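Notebook, laundry folding project
November, 4:40 pm

Great session! We're finally into the part of the semester I've been looking forward to, with both grippers passed around the table and everyone getting a turn at folding. Total on the drive is 1,529 demos now. Target is still 4,000 before the break, and I think we can make it if the afternoon group keeps going like this.

Split for today: Jendetti (that's the new gripper, named after the team vote) did pants only, Hiter did towels and dishcloths. We tried them the other way round first, but Hiter's left finger keeps sticking at the end of its travel and pants need the full opening. Put a drop of dry lube on the pin, no change. Will take it apart next time and look at the printed faces, might just need sanding.

The pants recipe we settled on: leg over leg, smooth out from the seat, hem up toward the waist, fold once more, let go, back off with the fingers wide open, hold still for a second, stop recording. The hold matters a lot. Last week's batch had people hitting stop while the gripper was still moving, and I had to throw out 520 clips (ouch).

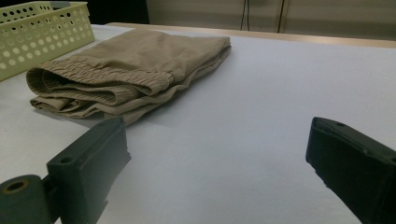
Khaki pants, elastic waist, fingers open and clear of the fabric.

The waistband is the fun problem. It's thick and it bulges, so the bundle is nice and flat at one end and lumpy at the other, with the lower layers a bit messy. I don't mind! Question for the group is whether we score this as a good fold. My vote is yes - compact rectangle, call it done - but we need the same rule for everybody before labeling starts. Write it on the board.

White tabletop vs. light fabrics: still worried. Khaki shows up fine. Somebody please bring white socks or a white T-shirt so we can find out how bad it gets.

Arai (training box) ran the small model overnight on towels only. Got through all 20 test starts without crashing, which is a first, and a few of the folds looked really decent. So cool to watch.

Prison (the bin for bad clips, please keep using it) is nearly full. Tag the reason before you drop anything in there, even one word helps.

Next time:
- fix Hiter, left finger
- more pants, different starting piles, less tidy ones
- agree on scoring
- charge both batteries BEFORE class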